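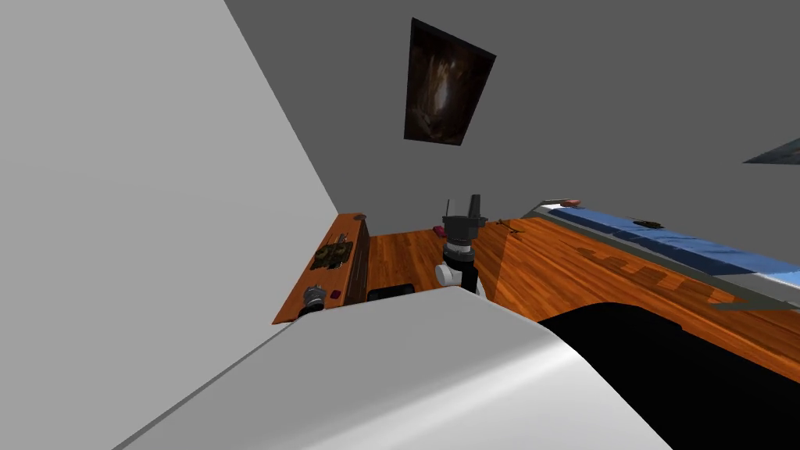 ok so I have been apartment hunting for five weeks and I have opinions now. thread

first one was on Prevon Street. listing said "sun-filled." I went at 4 in the afternoon in April and the kitchen light had to be on so the agent could find the other light switch

second one, same street, two doors up. lovely! big windows, gas stove, a real pantry. also $240 a month for parking, which was on page six of the lease and nowhere in the ad

please read page six. whatever your page six is

then there was the Zandov building, where I got very excited because the rent was low and the lobby smelled like oranges. 771 square feet according to the website. I brought a tape measure (yes I'm that person now) and unless they're counting the hallway and part of the elevator I don't see it

a friend asked why I bother measuring. because my couch is 92 inches and it has already lost one fight with a stairwell. I'm not putting either of us through that again

things I now ask on every single visit, in no order: who pays for water, where does the trash go, can I run the shower for a minute, what's the noise like after ten at night

the shower one gets looks. run it anyway. at the Sabbagh Court place it coughed twice and gave me a trickle you could count

also stand in the bedroom and stop talking. agents hate silence so you have to sort of wander off by yourself — but I heard a whole phone call through the wall that way. her sister is not coming to the wedding

application fees, ugh. I've paid four. one of them never even wrote back, and when I called they said the unit was "paused." paused how

current favorite is a one bedroom near the Flirnaser bus stop. old radiators, weird little closet inside another closet, laundry in the basement. nearly 2227 a month once you add heat, so over my number, but I keep thinking about that closet

going back tomorrow morning to check the water pressure and see what the street is like at rush hour. if you've lived near there tell me about the bus — is it loud, is it ever on time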